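Unit 3. Chain Dances and Ballad Singing: The Rirbridge Midsummer Round
Course handout, Living Traditions and Their Safeguarding
Prepared by Unnur Skov

1. Scope of the unit

The unit deals with one dance practice and the records kept of it. The Rirbridge round is a sung chain dance held each June in the village of Rirbridge and, on a smaller scale, in the neighboring settlement of Rurach. There is no instrumental accompaniment. The pulse comes from the feet and the tune from the dancers themselves. A leader (the skipper) sings the verse and the chain answers with the refrain.

Students should have read the Bundgaard transcription before class. Page numbers below refer to the bound copy in the reading room.

2. Form of the dance

The dancers join hands in an open chain. The basic step takes six beats: two steps to the left with closes, then one to the right with a close. The verse line has four stresses. Because step unit and verse line are of different lengths, the two drift apart and meet again at fixed points. Bundgaard calls these points "landings" and marks them with a double stroke.

When the floor is too small for the chain, it folds back on itself and the dancers pass face to face. In Rurach the fold is always made to the left. In Rirbridge it depends on the skipper. 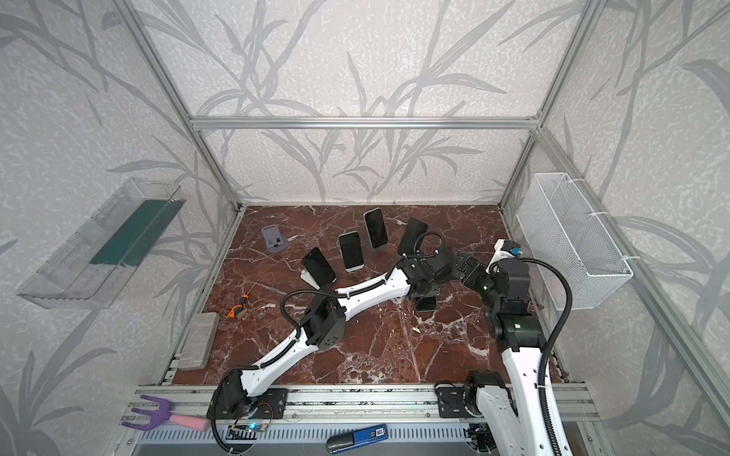 Ornament in the Rirbridge tradition is found on the dress and on the hall, and the two should be described separately. Dress ornament is confined to the bodice edge and the cuffs. Hall ornament is painted on the upper wall boards in repeating leaf and branch motifs. Large gray leaf and branch shapes on a paler gray ground, as on the wallpaper behind the two robot arms, show the general principle of tone on tone: motif and ground share one color and differ only in depth. The Rirbridge boards follow the same principle in green. Signe Eskildsen dates the oldest of them by the paint layers, and her dating is accepted here.

3. Sources

The main written source is the Gunnlaugsson songbook, which contains 184 ballads, many with variant refrains. The longest runs to 555 lines and is no longer danced in full. Tunes are not notated. They were collected later by Hafþór Bundgaard, who worked from three singers, two in Rirbridge and one in Rurach.

The Pradthorpe archive holds the recordings. Its card index has 1261 entries, but an entry may be a single refrain, so the figure must not be read as a number of songs. Cards marked R are from Rurach. Cards with no letter are of uncertain origin and should not be used for comparison.

4. Transmission

Grímur Lund distinguishes two routes. In the first, a child joins the chain beside a relative and learns the step by touch, with the words following over several seasons. In the second, the words are learned at school from print and the step is added afterward. Dancers of the second kind tend to place the landings correctly but sing a flatter refrain. Þórey Thoroddsen disputes the last point and attributes the difference to age.
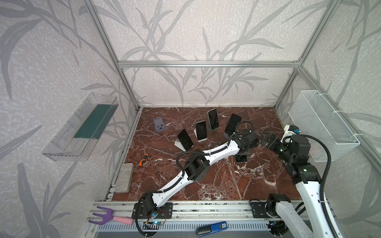

Why does the skipper not stand at the center of the ring?
The skipper leads from the open end of the chain, where the direction of travel is set. A singer at the center could be heard equally well by all dancers but could not govern the fold.

5. Safeguarding measures

The inventory entry for the round was last revised on July 19, 2021. It lists the dance, the ballad repertory and the hall at Rirbridge as separate elements. Lund objected to the separation, and his note is attached to the entry. Three points from it will be discussed in class: the status of ballads that are sung but not danced, the use of amplification, and whether a performance on a stage counts as an occurrence of the round.

6. Preparation for the next session

Transcribe the first two stanzas of ballad 3 in the Gunnlaugsson songbook and mark all landings. Use Bundgaard's double stroke. Where his reading differs from the Pradthorpe recording, follow the recording and give the card number.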